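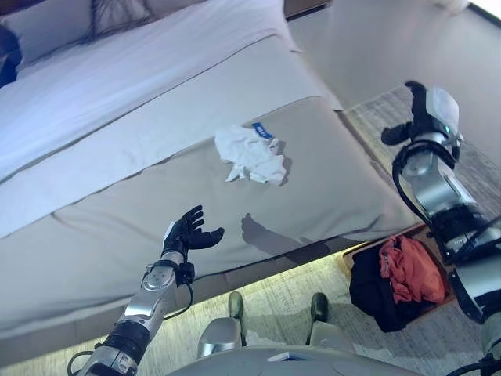 Ticket 834
Product: Cerari room-tidying package, trial license
Opened by: Illia Stasiv, Rosedora guest rooms
Status: Open, waiting on vendor
Priority: Normal

Problem
Robot stops during the "clear bed" routine when there is crumpled tissue or paper on the gray runner. Arms go to the ready position and stay there. Panel shows code 108, "target class not resolved." No grasp is attempted. Happens in room 462 with the lights on, including the strip under the bed.

Monday, 9:40 a.m., Illia Stasiv
Restarted the routine from the panel. Same code. Restarted the robot. Same code. White duvet and runner are the standard set.

10:15 a.m., Illia Stasiv
Swapped the tissue for a rolled sock. Picked up and dropped in the bin on the first try. Put a tissue back and got 108 again.

11:05 a.m., Undari support
Please confirm the build number and whether "soft waste" is turned on under Object Classes. It is off by default in the trial license. Also, does the tissue have anything attached to it?

11:20 a.m., Illia Stasiv
Build 645. Soft waste was off. Turned it on. The tissue has a small blue label with white print on one edge.

11:50 a.m., Illia Stasiv
Retested. Plain tissue: picked up, no code. Tissue with label: still 108. Tried it with the label facing down and it was picked up, but the left hand took two attempts.

1:30 p.m., Undari support
Labeled items are sent to the "guest property" check, and the check is timing out. Fix is planned for the next build. Workaround: set Guest Property Check to "ask operator." The panel will then prompt for each labeled item.

2:10 p.m., Illia Stasiv
Workaround applied. Prompt comes up and the pickup runs after I confirm. Fine for the trial, too slow for a full floor. Please keep this open until the new build is loaded. We also need to know if the Prata add-on changes this setting before we decide on buying it.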